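Search this forum
Enter keywords
Print this page | E-mail this thread

Cleaning hard plastic toys between sessions: what dilution, how long?

tilach_sue
Posted February 22, 2023
We run a toy library in Plindale with 300 items on the shelf. At present everything gets a wipe with detergent, then a chlorine soak. The old sheet says two minutes, the new one says ten. Which do you follow?

grolholm22
Follow the label on the product you bought. Contact time depends on strength, and the two sheets were probably written for different tablets. Wash first in either case. Chlorine is used up by dirt, so a soak on a greasy toy does very little.

M_Bracket
I disagree with soaking as routine. Detergent, rinse, air dry is enough for anything that hasn't been mouthed or been near a sick child. We stopped daily chlorine at the Montoya Road branch and the plastic lasts longer.

grolholm22
Fine for blocks. I would not do it for bath toys or anything from the baby shelf, as those all get mouthed.

pegboard
We sort by shape before washing. Solid pieces go in one tub. Anything hollow goes in another, and squeezy toys with a hole are not lent out at all — water gets in and you can't dry the inside.

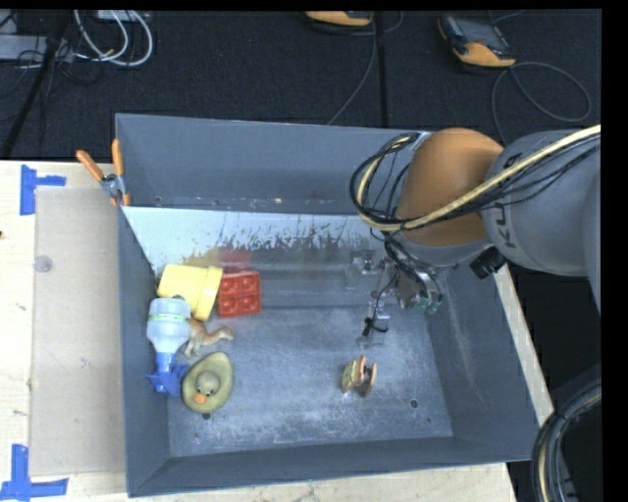 Drying is the slow part. We allow 90 minutes on a rack with cups upside down, and bottles taken apart if they come apart. Stacking bricks go studs down so the hollow side drains. Nothing goes back in a bag until the last corner is dry to a paper towel.

M_Bracket
Studs down leaves the hollow side up, so it holds water. Studs up drains better.

pegboard
You're right, I wrote it the wrong way round. Studs up.

tilach_sue
Thanks. I'll go by the label for the baby shelf and use detergent only for the rest.

Reader comments (3)

ferndown: Does the dishwasher count? Ours runs nearly 22 items a load.

oldshelf: Top rack only, and check for stickers first.

kettle_b: Ours warped two cups on the hot cycle. We wash by hand now.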